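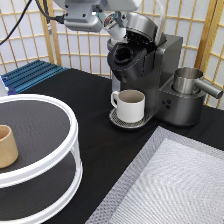 A pod held just above the coffee maker, with a white mug on the drip tray.

Flusevero launches pod return scheme for small offices

December 19, 2023

If your office kitchen is anything like ours, there's a carrier bag of used coffee pods under the sink and everyone is pretending it belongs to someone else. I run Flusevero, a small coffee supply business, and I'm very pleased to say that from today we'll come and take that bag away!

The scheme is called Ren. We tried it out in June with 14 offices in Nosach (mostly accountants and estate agents, plus one very keen dental surgery) and by the time we stopped the trial they had sent back 1577 pods. I'd been hoping for half that. One office filled its first box in a week and rang up asking for a bigger one, so now there is a bigger one.

Joining is simple. Tell us you want in and we drop off a lidded box with your next coffee order. Used pods go in the box, and when we bring more coffee we swap the full box for an empty one. You don't need to rinse anything or peel off the lids. Please do let the pods drain a bit first, though, as my van carpet has suffered quite enough.

The boxes go to Lorkix, a workshop just outside Nosach, where the grounds are tipped out and the shells are sorted by material. The grounds get composted and bagged up for local allotments. I've had two bags on my own roses and I'm sold on it, though I should say I'm no gardener. Shells that can be recycled are baled and sent on. A few types still can't be, mainly the ones with layers glued together, and we'll put a list of those in every box so you can see which they are before you next buy.

We take pods from any supplier, by the way. You do need to be ordering something from us for the van to call, even if it's only tea bags.

Collection is free for any office with up to 100 staff. Larger places can join too, but please get in touch first so we can work out how many boxes you'll want and where on earth to put them. We have 2000 boxes ready to go and the first new rounds start in the new year, beginning with Nosach town centre and then the business park.

To sign up, add a note to your next order or ask your driver for a Ren form. Press enquiries are welcome at the Flusevero office in Nosach, and yes, there will be coffee.

ENDS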